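March 3, 2018
By Naheed Paracha

4. Filling the basket at the drinks shelf

4.1 Open the basket fully and raise the wire handle.
4.2 Stand bottles upright where there is room. Hold each one by the middle.
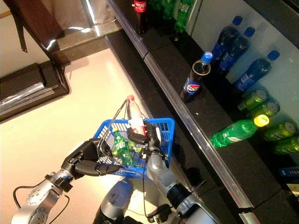 Can bottles be laid on their side?
Sealed bottles can, provided the cap is tight and nothing heavy rests on them.

4.3 Place bagged goods last.

CAUTION: Do not load the Stirthorpe basket beyond 11 kg.
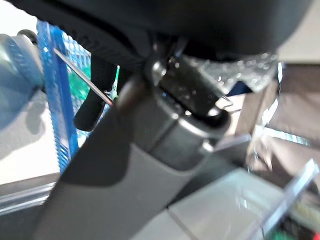 4.4 Check that no corner of a packet is caught in the mesh. Free it by hand before lifting. 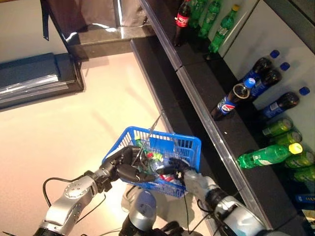
Fig. 4-2. Basket held at both sides, next to the drinks shelf.

4.5 Keep the basket level and clear of the shelf rail when moving along.

NOTE: Soft packs may be pressed against the basket wall, printed side outwards.
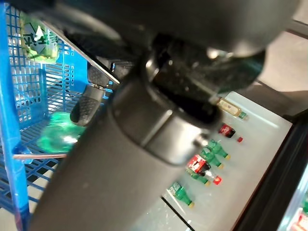
Fig. 4-3. Green package against the basket wall.

4.6 Return the empty basket to the stack with the handle folded down.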